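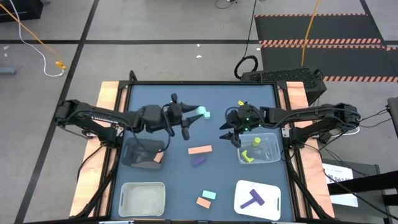 Lolby Toy Library: notes of the November meeting, Drorkirwood Hall

Dineo Naidoo took the chair and welcomed everybody in out of the rain, with a special hello to the two new parents who had come along for the first time (we do hope you'll come again!). Apologies had come in from the Flokunura playgroup.

1. Last month's notes. Agreed, once the spelling of Rampersad had been put right.

2. Foam blocks. A good long talk, as there always is when blocks come up. Everyone likes the soft colours, the mint green and the salmon orange especially, and the purple too, and it was felt that the small ones suit little hands very well. Dineo would like them sorted by colour at the end of each session, one colour to a container, and the odd shapes kept apart from the plain blocks. There was some feeling that sorting by shape would be easier for the under-threes, and we went back and forth on this for quite a while. Colour it is, until the spring.

3. Containers. The clear plastic bins are well liked because the children can see what is inside. The white bin with the handle cutouts is the easiest to carry, and the flat white tray will do nicely for larger pieces. Labels to be made for all of them. Dineo has a roll of 100 at home and kindly offered to bring it in.

4. Money. We have £974 in the account, and some £700 of that is already promised for the new shelves from Rampersad. Agreed to hold off on any more blocks until the shelves are paid for.

5. Any other business. The kettle has been mended, with warm thanks all round. Please could whoever borrowed the long extension lead bring it back.

The meeting closed at 8.40 pm. Tea and Dineo's ginger cake followed.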